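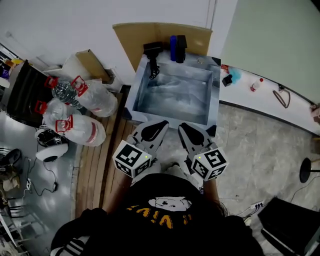

Two more pairs and then stop for the year, was the word from the purchasing desk in Zamora, and I can't say I was shocked. Anyone who's followed the Stakville equipment budget since March could see it coming! The request from our floor was for 5 pairs of hand-held grippers. We're getting two.

So, the news, for those of you who skipped the Monday call (I know who you are). The kitchen and sink work goes ahead as planned. The grippers are the light gray plastic kind with the marker cubes at the base, one for each hand, and the new ones will match them so we don't end up with two sets of spare parts in two different drawers. I pushed hard for that. Last time we mixed models I spent a whole afternoon hunting for finger pads that fit, and I'm not doing that again.

The arm itself is a different story. Flester sent over a revised quote last week and it's better than the first one, but the mounting hardware is still listed as a separate line and so is the training day. I'd like those folded in before we sign anything. Zosby is also bidding, with a longer lead time – 23 weeks from order – and a service plan that I have to admit looks pretty good. I've read it twice and I still can't find the catch, so if you find it, please write to me.

What does this mean for the sink station? Mostly that it keeps going by hand through the winter. The plan is 200 recorded sessions at the sink before the arm gets ordered, so that whoever we buy from has something real to test against. I like that order of doing things. We bought the old conveyor off a brochure and I walk past it every morning on my way to the coffee machine, where it is holding up a stack of boxes very nicely.

There's also a bit of money left over for small stuff, and this is where I need your help. Batteries and chargers are covered. Spare finger pads are covered too. A second basin and faucet, so two people can work at once, is on the maybe list, along with decent floor mats (my knees vote yes – standing on tile all day is no joke). If your station needs something, put it on the shared sheet with a price and a link. "Cables, various" is not a request I can do anything with, and yes, there are already three of those on there.

The arm decision has been moved to March, when both bidders come back with final numbers. Delivery of the two gripper pairs should be well before that, and I'll post again when they show up and we've sorted out which stations get them first.

Posted October 7, 2019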